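Grasp scores and the small print

The second draft of the Otgate guideline on reporting grasp results went out to readers in May, and I have now been through all 16 pages of it twice. It is better than the first draft. I still don't think it will change much, and I want to set out why before the comment period closes on Wednesday.

The guideline asks labs and vendors to state a few plain facts whenever they publish a success rate for a robot hand. How many trials were run. What counted as a success. Whether the objects were ones the system had seen in training. Whether the trials were real or simulated. Most people outside the field would assume all of this was already normal. Pick up any three product sheets and see how far you get.

Take the number everyone likes, 95 percent. I have seen it on the Tolten hand, on the Grorcombe bin-picking package and in a talk by a group that had built its own fingers over a winter. The Tolten sheet means 95 out of 100 drops onto a clean table, one object at a time. Grorcombe means picks that cleared the bin, whether or not the item reached the other side. The group in the talk meant simulation, and you had to ask. Yurii Sirko did ask, and the answer came with a good deal of throat clearing.

The new draft deals with this by requiring a "trial statement" next to any headline rate. Fine. But the statement can sit in an appendix, and the wording says "next to or readily available from." Jean Tosh, who edited the section, told me the softer wording was the price of getting vendors to stay in the room. I believe her. I also think a rule that can be met with a link at the bottom of a page will be met with a link at the bottom of a page.

The part on simulation is where I have the most trouble. Section 3 says simulated results should be "clearly identified" and should name the physics engine and the object set. It does not ask for contact settings, and those are where a bad grasp quietly becomes a good one. Turn up the friction and a hand can hold almost anything by almost any part. Shoes are a fair test of this. A real sneaker bends at the toe, squashes at the heel and has laces that catch on things. Plenty of simulated ones are a single rigid shell with a nice texture over it.
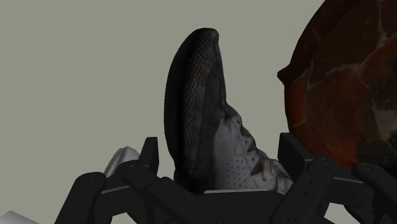
Ozan Ekinci has argued for a short list of awkward items that every simulated benchmark would have to include, with stiffness and mass given for each. The Au working group turned that down as too heavy a burden for small labs. I would take the complaint more seriously if the same labs were not already filling in longer forms to get a conference demo slot.

Clutter gets one paragraph. It says the scene "should be described." Described how? A neighboring object that touches the target at the start of a trial makes for a different problem than one sitting a hand's width away, and a hand that shoves its neighbors aside on the way in may still score a clean success under the draft as written. Yesenia Zavala has sent in a two-line fix asking for the starting gap and for any contact with other objects to be logged. It costs nothing in simulation – the contacts are already computed at every step – and I hope it goes through.

Valentin Besnard thinks I am being unfair and that a weak rule people follow beats a strong one they ignore. He may be right about the first year. My worry is the third, when the weak version has been quoted in enough tenders that changing it becomes a fight.

Comments go to the Otgate secretariat by 5 p.m. on Wednesday. Give the section number and your own replacement wording, as general remarks on the first draft were filed and not answered.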